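Meet the Two-Armed Robot in a Box

My name is Rozália Matoušek and I write about machines for kids who like taking things apart. This month I've been trying out a robot kit called the Prudura. It comes from a small company named Neltine, and schools and clubs can buy it or borrow it for a few weeks. I borrowed one. It arrived on a Friday in two very heavy boxes, and I had to ask my neighbor to help me get them up the stairs!

So what do you get? Mostly, you get arms. Two of them, a left and a right, just like yours. (Well, not just like yours. Yours don't have bolts.) You also get a metal rail to fasten them to, some walls to stand around the table, and a big bag of cables that I tangled up right away.

Let's talk about how a robot arm works. Put your own arm out in front of you and bend it. Your shoulder moves, your elbow moves, your wrist moves. Each of those is a joint. A robot arm has joints too, and inside each one is a motor. When you want the hand to go somewhere, all the motors have to turn by just the right amount at the same time. You do this without thinking when you reach for a cookie. The robot has to work out the numbers for every little bit of the trip.

At the end of the arm there's a gripper, which is the robot's hand. The ones in this kit have straight fingers that open and close like tongs. Try picking up a pencil with only your thumb and one finger, and keep them stiff. That's how the Prudura feels all day long!

Now for the fun part — giving it a job. The kit comes with a booklet of 30 jobs, from easy (push a block) to really hard (fold a sock). I skipped ahead to the gardening page, because I love plants and I don't love socks. 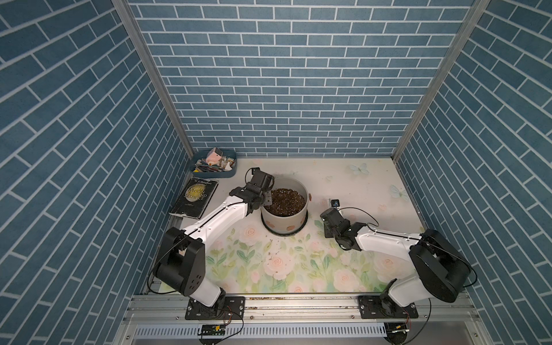
Gardening day: the left gripper is right at the rim of the pot. Look for the soil crumbs on the roses!

Why is a pot of soil tricky? Think about a wooden block. It stays the same shape when you squeeze it. Soil doesn't. It crumbles and slides and rolls away, and it's a little different every time you touch it. A robot that is great with blocks can be hopeless with dirt. I had to slow the arms way down, and my first few tries were a mess. I was still finding bits of soil on the rail after supper.

You can teach the Prudura in two ways. One is to write the steps on a computer, with commands like "open" and "go down." The other is to steer the arms yourself while the computer remembers what you did. I liked the second way best. Radek Kuruc, who runs the robot club in Gondville, told me his kids took 110 tries before their robot could put a spoon in a cup. They kept a chart on the wall and cheered at every single one, even the bad ones.

A few things I didn't like. The cables get in the way if you don't clip them back, and the booklet forgets to tell you that until page nine. The bolts are tiny. And you need a grown-up close by the whole time, because the arms are strong and they don't know where your fingers are. Keep your hands out while they're moving and learn where the stop button is before you start.

It also takes up a lot of room. With the walls up it filled my kitchen table, so we ate on the couch for about 400 hours. (Okay, it was two weeks.)

Would I borrow it again? Yes! If you're eight or older and you have a patient grown-up, ask your school or library if they can get one. Start with the block page, then try the gardening page, and put an old sheet on the floor first.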